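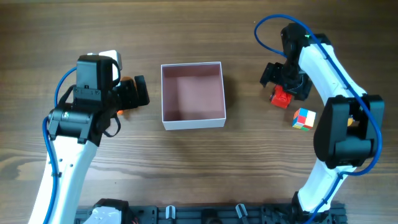

Cartons are the most common form of packaging that most people handle, and they are also the form that people think about least. A carton has to be cheap enough to throw away, strong enough to be stacked, and simple enough that a person can put it together in a few seconds. It also has to say something about what is inside, even if it says this only through its color. The open white cardboard box on the table in the photograph carries out the first duty of any carton, to hold a space open so that something can be put into it or taken out. A white surface takes printed color well and suggests cleanliness, and for this reason white board is often chosen for food, medicine and gifts, while brown board is left for shipping.

This chapter deals with boxes made from paper fiber. Chapter 16 covered bags, wraps and pouches, and glass and metal containers are left for later in the book. You do not need to have read the earlier chapters to follow this one, but the terms "primary packaging" and "secondary packaging" are used throughout. If you are unsure of them, look them up in the glossary before going on.

17.1 What people mean by cardboard

In everyday speech, "cardboard" covers several materials that the packaging trade keeps apart. A cereal box and a moving box are both called cardboard, yet they are made differently, behave differently under load and are bought from different suppliers.

Paperboard is a thick paper. It may be made in one layer or in several layers pressed together while wet. It folds neatly, prints well and is used for small boxes that sit on a shelf. Paper and board are both sold by weight per unit of area, which printers call basis weight or grammage. A sheet of ordinary office paper is light enough to bend under its own weight when held by one edge. A paperboard of 350 grams per square meter stands up straight, and a small box made from it will keep its corners square.

Corrugated board is built from at least two parts: flat sheets, called liners, and a wavy sheet, called the medium, which is glued to them. The waves are known as flutes. When a liner is glued to each side of one medium, the result is single-wall board, the usual material for shipping boxes. Adding a second medium and a third liner gives double-wall board, which is used for heavier goods.

Solid board, sometimes called chipboard or grayboard, is dense and stiff and is used for rigid boxes, book covers and the backs of writing pads. It is often made from recovered fiber and covered with a better-looking paper.

In this book, "carton" means a box made of paperboard and "case" means a box made of corrugated board. Many people in the trade use the words more loosely, and you should expect to hear both used for either.

17.2 Why a box is strong

A flat sheet of board has very little strength against bending. The same sheet, scored and folded into a box, can carry many times its own weight. Most of this gain comes from the corners. When a load presses down on a closed box, the middle of each panel tends to bow outward and passes its share of the load toward the vertical edges. The corners cannot bow in the same way – each one is held in place by two panels meeting at an angle – and so they carry the greater part.

Two practical points follow. First, boxes on a pallet are strongest when they are stacked corner over corner, in straight columns. If they are laid like bricks, so that each box rests across the joint between two others, the stack is harder to tip over but each box can bear less. Warehouses have to choose between these two patterns or combine them, with columns for the lower layers and a crossed layer at the top. Second, a box with crushed corners should be treated as a weak box, even if its panels look perfect.

The direction of the flutes matters too. In most cases they run up and down in the side walls, like a row of small columns. If a case is cut so that the flutes run sideways, it will fold just as easily and look much the same, but it will not stack as well.

Moisture works against all of this. Paper fiber takes up water from the air, and damp board is weaker than dry board. A case that passes a test in a dry room in winter may fail in a storeroom in September, after a humid summer. Testing laboratories therefore keep samples at a fixed temperature and humidity before any load is applied.

17.3 The case of the Sundmont lamp

Consider a small firm, Hendricks, which makes a table lamp called the Sundmont. The lamp has a glass shade and a heavy base. For its first production run of 1,000 lamps, the firm bought a paperboard carton from a local printer and packed it without an outer case. The cartons looked good on the shelf in the firm's own shop in Urham. Trouble began when the lamps were sent out by parcel carrier. The base moved inside the carton, struck the shade and broke it.

The firm asked Žofie Vrabec, a packaging designer at Stunon, to look at the returned lamps. Her report was dated 18 Jun 2021 and ran to two pages. It made three observations. The carton was strong enough to hold the lamp but had nothing in it to keep the parts from touching. The bottom was closed with a tuck flap, which suits light goods and can open under a heavy one. Finally, the printed carton was being asked to act as a shipping case, with labels and tape put directly on its surface.

Vrabec's proposal kept the printed carton and changed what was around and inside it. A folded corrugated insert separated the base from the shade. The tuck bottom gave way to a glued bottom that locks when the carton is opened out. For shipping, each carton went into a plain single-wall case. The new set cost more per lamp and took longer to pack, and the firm had to find room to store the flat cases.

We will return to the Sundmont lamp at several points in this chapter. As you read, keep a note of any other solution that might have worked, and of what it would have cost in material, labor and storage space.

17.4 Parts of a box

Before looking at particular styles, we need names for the parts. The flat, cut piece of board from which a box is formed is called the blank. The lines along which it bends are scores or creases. The large flat areas are panels, and the smaller areas that fold over to close the box are flaps. The place where the two ends of the blank are joined, by glue, tape or staples, is the manufacturer's joint.

Box dimensions are given in a fixed order: length, width, depth. Length is the longer side of the opening, width is the shorter side, and depth is the distance from the opening to the base. Unless a drawing says otherwise, these are inside measurements. A buyer who measures the outside of a sample and orders from those figures will receive a box that is slightly too large – the difference is small for paperboard but can be enough to matter for double-wall board.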